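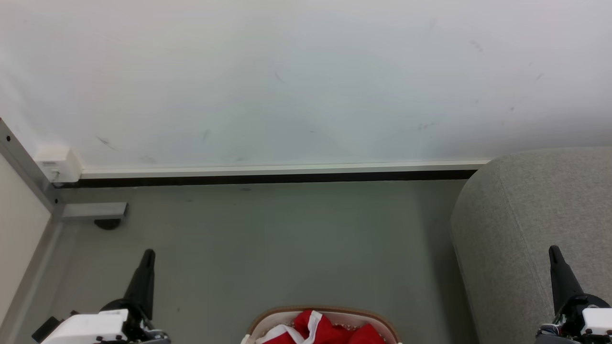 3.2 Wall and floor condition in the seating areas

The second part of the survey dealt with the lower wall zone, from the skirting up to shoulder height, in rooms where upholstered seats stand against or close to a painted wall. Marks in this zone were logged by position, length and direction. A mark had to be visible from standing height under the normal room lighting to be entered; specks that could be found only at close range were left out. Across the Proltham and Cassim sites this gave 3,266 entries, most of them short, dark scuffs on matte white or off-white paint.

Figure 2. Wall, baseboard and gray upholstered seat, with a basket holding a red and white fabric item in the foreground. The scuffs on the wall are faint and lie well apart.

Scuffs were assigned to one of two groups. Contact scuffs lie within 600 mm of the floor and tend to run at an angle, which is consistent with chair legs, bags and baskets being moved past the wall. High scuffs lie above that line and show no preferred direction. The grouping says nothing about the age of a mark – repainting records were available for only 6 of the rooms, and these were too uneven to support a dating.
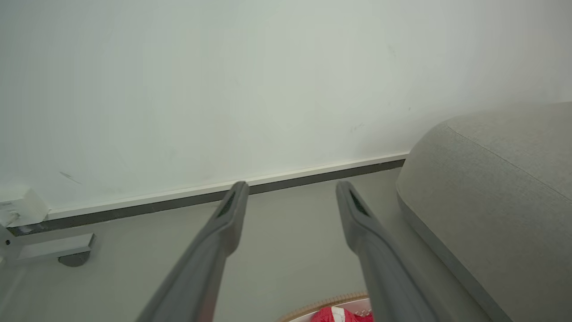
The joint between wall and floor was scored separately. Where a recessed dark strip separates the skirting from the floor covering, small marks on the strip itself are hard to tell from shadow, and the scorers were told to enter them as undetermined. Continuous white skirting gave the most consistent scores of any surface in the survey. Smooth gray flooring with a light mottle gave the least consistent, as the pattern hides short marks of similar tone.

Sections of wall behind a seat were excluded unless the seat could be moved without lifting. In the Grivari rooms this removed a large share of the available length, and results for that site are therefore given per meter of exposed skirting in Table 4. The same correction was applied to the corner bays, where fixed metal posts and brackets restrict access to the baseboard.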